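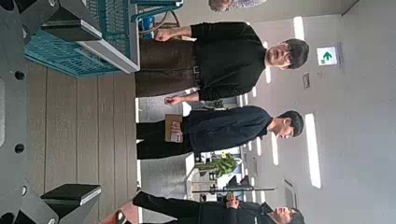 By M. Tatov

I finally sorted out the hall closet in August, and since a few of you asked how I keep it from sliding back into a heap, I'm writing it down before I forget!

Crates are my thing. I like the plastic kind with mesh sides, so air gets through and I can see what's in there without hauling everything out onto the floor. Lids I gave up on years ago (they end up behind the dryer, every one of them). Wash a new crate in the tub with dish soap and let it drain upside down overnight.

Stack them 2 high and stop. I went to three once and the whole lot came down on my foot at 6 in the morning.

For labels I use masking tape and a fat marker. My sister swears by the clip-on tags from Lundent, and they do look nicer, but a pack of 24 costs more than my crates did, so tape it is.

Cords get their own crate. Wind each one loosely, slide it into a toilet paper tube and write on the tube what it belongs to. Anything still a mystery after a year goes to the recycling drop-off on Tarkulau Road.

Sticky crate bottoms: baking soda paste, an old toothbrush, ten minutes, rinse. Don't use the scratchy side of the sponge, it leaves the plastic cloudy.

Next up is the shelf over the washer, and I'm still deciding what to do with all those jars.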